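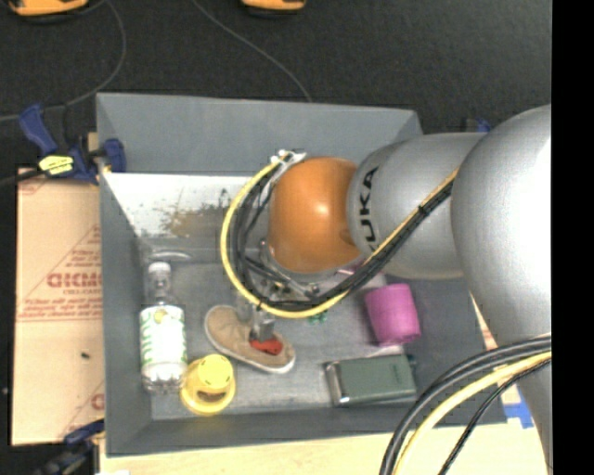 Comico Psyllium Husk Powder, Unflavored

Home | Shop | Digestion | Powders | My Basket

Tub, 643 g. Makes a thick drink that tastes of very little, with a faint note of cardboard toward the end. We sell a lemon version too, which tastes of lemon and then of cardboard.

Psyllium is the husk of a small seed. It is mostly soluble fiber, it soaks up a great deal of water, and people take it to keep things moving on a sensible timetable. If you have read this far you probably know which things.

How to take it

Put one rounded teaspoon in a large glass, add at least 10 ounces of cold water, stir hard and drink it straight down. Do not answer the door. Left alone it sets like wallpaper paste, and you will need a spoon and some courage. Follow it with a second glass of plain water.

Start with one serving a day for the first week. Customers who begin with three tend to write to us, often at length. After that you can go up to two servings, one in the morning and one in the evening, if you find you need it.

Take it two hours before or after any medicine, as fiber can slow down how the medicine is absorbed. Don't take it right before lying down.

Please don't use it if

You have trouble swallowing, have ever had a blockage of the gut, or have stomach pain nobody has looked into yet. Ask a doctor first if you are pregnant, diabetic, or buying for a child. Stop and get medical help right away if you have chest pain, vomiting or trouble breathing after a dose. The powder can cause allergic reactions in some people, including from breathing in the dust, so spoon it gently and keep your face out of the tub.

What's in the tub

Psyllium husk, ground fine. No sugar, no sweetener, no color. A scoop is included and is always at the bottom. We have asked about this.

Sizes and delivery

The 643 g tub lasts nearly four months at one teaspoon a day. There is also a 900 g refill pouch, which costs less per serving and will not stand up on any shelf known to us. Orders go out from Plernodbridge on weekdays. Pickup is at the Prerkberg counter, Saturday mornings only.

Store it dry with the lid on. A damp spoon will give you one large lump, and we don't refund lumps.

Page text by Shirin Bahrami

Comments (4)

gravelpath: Works. I mix it in orange juice and think about something else.

Dot M.: Is the new grind finer than the one you had in August? Mine used to float and now it sinks.

Shirin Bahrami: Yes Dot, finer. Stir while you pour and it should behave.

hollis_r: Answered the door. Needed the spoon.

Related items

Comico Psyllium Husk Powder, Lemon
Shirazi Fennel and Mint Tea Bags
Shirazi Prune Concentrate
Long-Handled Stirring Spoon
Shaker Cup With Lid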